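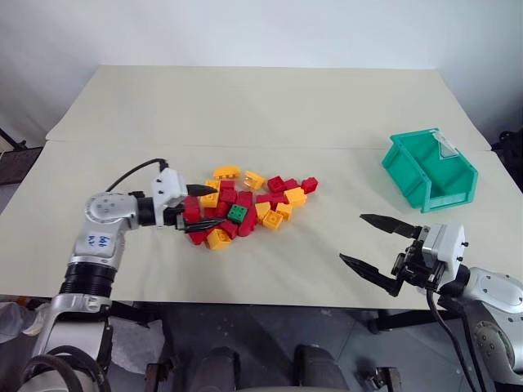

Piezas mezcladas de segunda mano: ¿separar o dejar?

Por Flurina Bühler – octubre
Lectura: 1 min

Flurina_B: Buenas tardes. Compré el domingo un lote de bloques en el mercado de Jurbridge, 669 piezas según la vendedora. Mi hija tiene dos años. ¿Ustedes separan por color o por tamaño?

ineke.bosman: Por tamaño, siempre. Las pequeñas fuera hasta los tres años. El color no importa a esa edad.

Keyvan_H: No estoy de acuerdo con lo del color. Al mío le gustaba buscar solo las verdes, y pasaba así más de 30 minutos.

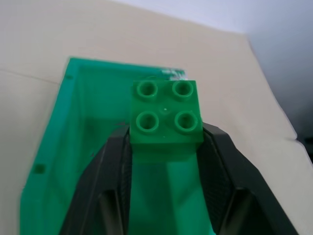

Bloque verde de cuatro botones.

ineke.bosman: Treinta minutos buscando no es construir – pero cada familia sabe.

dewulf_a: ¿Y para lavarlas? Yo uso agua tibia y jabón Nanudell, en tandas de 11.

Keyvan_H: Agua tibia sí, lavavajillas no. Se me deformaron ocho.

Flurina_B: Gracias a todos. Separo por tamaño y lavo a mano.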